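How Do You Teach a Robot to Pick Up a Pencil?

You have been picking things up since you were a baby. Some of those things were carpet fluff, and you ate them, but the picking up itself was excellent work. Robots find it much harder.

The kids in the Hetik robotics club at Ellwood School found this out the slow way. Their plan was to build a robot that would tidy a desk. They named it Pukell, gave it a speech for the prize ceremony, and then noticed that it did not know what a pencil was.

So how does a robot learn? One way is to write down every single move. Lower the arm. Stop. Close the fingers. Stop. This works nicely until somebody bumps the desk, and then Pukell picks up a very careful handful of air.

The other way is to show it. A person holds a gripper, a sort of mechanical hand with two fingers, and does the job with it. A camera on the gripper records everything. Then the person does it again. And again. If you have ever been told to practice the recorder for 20 minutes, you know the feeling – now imagine your teacher wanted 1,000 turns.

The club has done 130 so far. They take it in shifts, and the snacks are gone before the second shift starts.
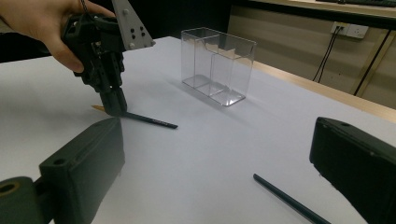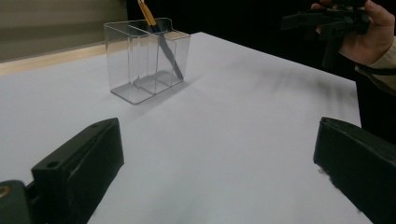 The Hetik club has one big rule: change something between turns. A robot that only ever sees one job gets very good at that job and hopeless at everything else, like a person who can only cook toast. One turn might be about a pencil lying on the table, and another about the clear box with two compartments, which has a yellow-handled knife leaning in it in the second picture. Clear plastic is a nasty trick to play on a robot, because the table shows right through it.

The club takes Pukell to the Gerari Tidy-Up Contest in May. Each team gets two tries at a messy desk. The speech is ready. The pencils are still being discussed.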